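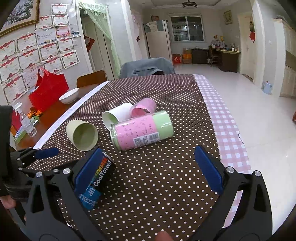
The woman who sets the table at the Lurnley community house asked me not to print her name. "Write about the cups," she told me. "They are more interesting." So I sat with her for one afternoon, and we talked about cups, tablecloths and how to put things away.

She has a cabinet with three shelves in the back room, and everything for the outdoor lunches comes from it. The cups are from many different sets. She bought some of them at a store called Stista that closed years ago, and other ones were left after parties and never asked for.

"I don't want a matching set," she said. "If you have 20 white cups, all people lose their cup in five minutes. With a pink one or a green one, you remember it."

I asked about the brown cloth with the polka dots. She made a face, but a friendly one.

"It was too long for every table I tried. Then we put it on this one and it was good. The dots are small, so a coffee stain can hide between them. I would not choose brown again, but I would choose dots again."

She is more strict about the wood. The reddish-brown tabletop needs a cloth, she says, when people eat at it, and she does not accept a discussion on this point. Before the cloth she wiped the table with a wet sponge after each lunch, and the shine went away in two places. It was polished again in October and she still remembers the bill.

### Cups on their side

When she sorts, she likes to lay the cups down and not stand them up. I wanted to know the reason for this habit.

"I look inside. A cup that stands, you see only the outside and you think it is clean. When it lies down with the mouth to you, you see the tea ring directly." She learned it from her first job, in the kitchen of the Nwachukwu guest house, where the inspection was every morning.

The cans and other round containers go on the cloth together with the cups. She does not like to separate them too early – first everything comes on the table, then she decides.

"People start with boxes. I start with the table. If it doesn't fit on the table, we have too much."

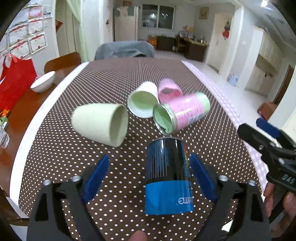

### What she would change

She would like a deeper cabinet. The present one came from the old school in Skelevton, and the tall things must go in at an angle. She has also asked for 2 more hooks for towels, and she is still waiting for them.

And the cups? She thought for a moment.

"Maybe one more yellow. I like the yellow ones, they are easy to find in the grass."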